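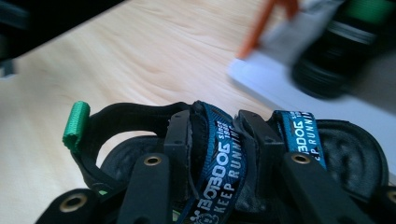
Why would anyone petition the state over a jar of pickled beets? Because the label said sixty milligrams of sodium, and Honeylyn Baluyot's mother had believed it.

Honeylyn had been over this so many times by then that she could tell it in one breath, to the mailman if he stood still long enough. Her mother, who was on a low-salt diet and took it as seriously as church, had eaten Hekby beets at lunch all through the fall. Her ankles swelled up, and the doctor asked what she'd been eating, and out came the jar. Honeylyn sent one off to a lab in Sarmiento, mostly to ease her own mind, and the paper that came back said 115 milligrams a serving.

She wrote to the company first, because she had been raised to knock before walking in. The company sent a very nice coupon.

So she bought a clipboard. The food office in Brinen would hold a hearing on any label if 2,000 people signed for it, and Honeylyn, who had never liked asking a stranger for so much as the time, stood outside the grocery store every Saturday in her mother's good wool coat and asked.
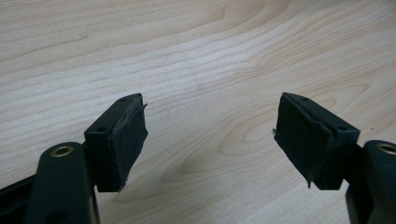
And who signed first? Nestor Saludo, who had worked the canning line at Hekby for most of his life and still had the cap to prove it.

He read the whole page, front and back, with his lips moving a little. Honeylyn waited for him to scold her. The plant was where half the town had earned its first paycheck, and she had already been scolded twice that morning, once by her own cousin.

"They changed the brine," he said at last. "After I left. I could taste it, you know — I told my wife, that's not our brine." He signed his name in big, careful letters and then asked if she had another pen, because this one was about to give out and she had a long day ahead of her.

He came back the next Saturday with a folding chair, and the one after that with a thermos and two cups. People who would have hurried past Honeylyn slowed down for Nestor. He asked after their knees and their grandchildren, and somewhere between the knees and the grandchildren he handed them the clipboard. By the end of January they had nearly 2,000 names, and Honeylyn had learned to drink her coffee with far too much sugar in it.

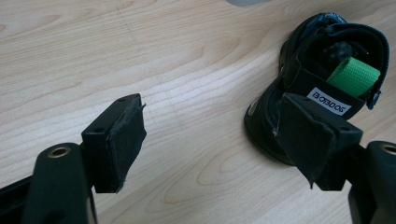 The Hearing

The room in Brinen was warmer than it needed to be, and the man from Hekby had brought charts. He talked for a good long while about serving sizes. Honeylyn had six minutes and used four of them, reading from her page without once looking up, and then she set the jar on the table with its label facing out and sat down beside her mother.

"You forgot the part about the coupon," her mother whispered.

"I didn't forget it, Ma. I was being polite."

Her mother thought that over, patted her on the knee, and raised her own hand to speak.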